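Witmont Residents and Workspace Forum
Board: Shared Rooms and Facilities
Topic: Waste bins and the sink area in shared workrooms

Plandbridge_Facilities wrote:
Members are invited to comment on the proposed arrangements for waste and washing-up in the shared workrooms. The present guidance dates from June and deals only with the kitchen. It is proposed that each workroom with a basin should have one bin beside the basin and one further bin near the desks, and that cardboard should be flattened and taken downstairs by the person who opened the parcel. Comments should be posted in this thread.

Cisinus wrote:
I support the proposal in general. I would ask, however, that the bin beside the basin have a lid. Open mesh bins are suitable for paper. They are not suitable for tea bags, and the liner is rarely fitted correctly in any case.

gape_lane_90 wrote:
I must disagree with the previous member. A lid has to be touched, and people with full hands leave their rubbish on top of it. We had lidded bins on the second floor for a year and the lids were the dirtiest thing in the room. An open bin with a liner, emptied every evening, is the better arrangement.

Cisinus wrote:
Every evening would be welcome, but the cleaning contract provides for 3 visits a week. Unless Plandbridge intends to alter the contract, food waste will stand in an open bin over the weekend.

Plandbridge_Facilities wrote:
The contract will not be altered this year. An additional visit was priced at 600 pounds a quarter and was not approved.

ledger_and_lamp wrote:
May I raise the question of the floor? Whichever bin is chosen, the space round it becomes a resting place for bags and cups whose owners have gone home. I should like the guidance to state that nothing is to be left on the floor beside a bin unless it is intended for disposal. Last month a perfectly good cloth bag of mine was thrown away in this manner.

gape_lane_90 wrote:
With respect, a bag left against a bin will be taken for rubbish by any reasonable person. Hooks have been requested twice.

ledger_and_lamp wrote:
I accept the point about hooks. I do not accept that a bag with a purse in it resembles rubbish.

Plandbridge_Facilities wrote:
Hooks can be supplied from the existing budget, up to a limit of 500 pounds for the whole building. Members should indicate which wall they prefer. Both types of bin are already in use in the large workroom.
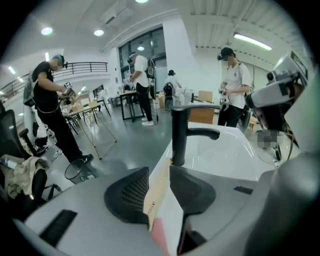 The wire-mesh bin is in the first view and the lidded bin in the second.

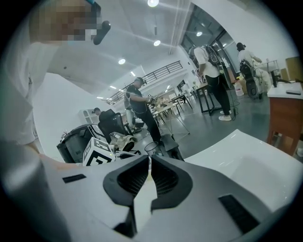
Cisinus wrote:
Thank you. My preference remains the lidded type for anything that has held food or drink, with the mesh type kept for paper. I would add that cups should be emptied into the basin before they are thrown away – a half-full cup will defeat either design.

gape_lane_90 wrote:
On cups we are agreed. I maintain my objection to the lid, and ask that it be recorded.

Plandbridge_Facilities wrote:
The objection is noted. Preferences for the position of the hooks may still be posted in this thread.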